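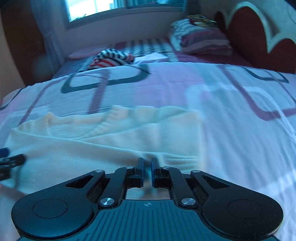
4.2 The bed as a folding surface

In 11 of the 13 households the bed was the usual place for folding clean clothes. The other two households used a kitchen table and the lid of a chest freezer, and both moved to a bed when the load included sheets. This section deals with the beds only. Ironing is covered in Section 4.4.

Participants gave plain reasons for choosing the bed. It was the largest clear surface in the home, it was close to the drawers, and it was soft enough that a dropped pile did no harm. Several mentioned their backs. One mother of three said the bed was too low for her but she used it anyway, kneeling on the floor beside it for socks and underwear and standing up for the rest. In the September interviews two people told us they tipped the basket onto the bed in the morning so that the job would have to be finished before anyone could sleep there. In both homes the clothes were sometimes moved to a chair at night.

We logged 2982 items across the study. Of these, 1264 were tops of one kind or another: T-shirts, singlets, school polos, jumpers and knits. Tops are treated separately in what follows, as they showed the widest range of folding methods and the most refolding. Items were coded by the first author and by Brodie Cosgrove, working apart, and differences were settled by going back to the record together. Counts were kept in Statska. Where an item was picked up, put down unfolded and picked up again later, it was entered once.

4.2.1 Spreading out

Most people laid a top out flat before folding it. The exceptions were small children's T-shirts, which were often folded in the air against the chest and dropped straight onto a pile. A bed cover changes this first step. On a table, a cotton top can be slid into position and smoothed with one sweep of the forearm. On a doona the top grips a little, the cover moves with it, and the smoothing has to be done in short strokes from the middle outwards. Participants who had folded on both surfaces noticed this without being asked. One described it as "chasing the wrinkle into the quilt".

Pattern on the bed cover also mattered to some people. Two participants with strongly patterned covers said they used the lines of the print to square up a shirt. Others said a busy print made pale clothes easier to see but made the edge of a printed T-shirt harder to find. We did not set out to study this and report it only as something that was raised.

Knits gave more trouble than woven tops. The body of a knit spreads under its own weight and the ribbed parts pull back in, so a knit that has been laid flat rarely has straight sides. People dealt with this by working from the collar, which holds its shape better than the hem. They found the neck opening first, turned it so that it faced away from them or to one side, and then brought one side of the body across. Sleeves were tucked in as part of this move or left until last.

Figure 2. Knit top with a ribbed crew-neck collar on a patterned bed cover, with a section folded over on one side.
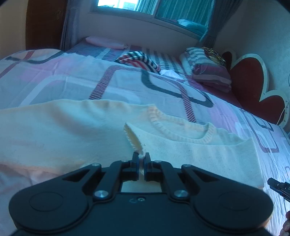 The second side was where methods split. The larger group brought it across to meet the first, making a long strip that was then folded up from the hem. A smaller group folded the top in half down its length, collar edge to collar edge, and finished with one or two cross folds. The half fold was quicker but left the collar creased, and three participants kept it for clothes worn around the house. Pascual Ulloa's coding notes also record a handful of rolled tops, nearly all of them meant for a suitcase or a sports bag.

4.2.2 Where the piles went

Finished items stayed on the bed until the end of the session in most homes. The working area therefore shrank as the job went on. People began near the middle of the bed, then moved towards the foot as piles built up near the pillows. Bedding that was itself waiting to be put away took up space as well, and spare blankets or folded sheets were often left at the head of the bed throughout. Few people cleared these before starting. When we asked why, the usual answer was that they would only have to be put somewhere else.

Piles were sorted by person in the larger households and by drawer in the smaller ones. Sorting by person led to more piles and to more falls, mainly when someone sat on the edge of the mattress. A fallen pile was normally picked up as it was and pressed back into shape with the flat of the hand. Tops were refolded only if a sleeve had come right out.

4.2.3 Items left unfolded

Some clothes were spread on the bed and then not folded at all. Participants set aside things with a mark that had not washed out, things that still felt damp, and things that needed mending. The mending group was small but stayed around the longest. One participant had a cardigan at the end of her bed on each of our visits, and each night it went onto the same hook behind the door. Frayed seams and loose cuffs were mostly found at the spreading-out stage, when the fabric was flat and in good light, and hardly ever when putting the clothes away. Those who folded in the air found fewer of them.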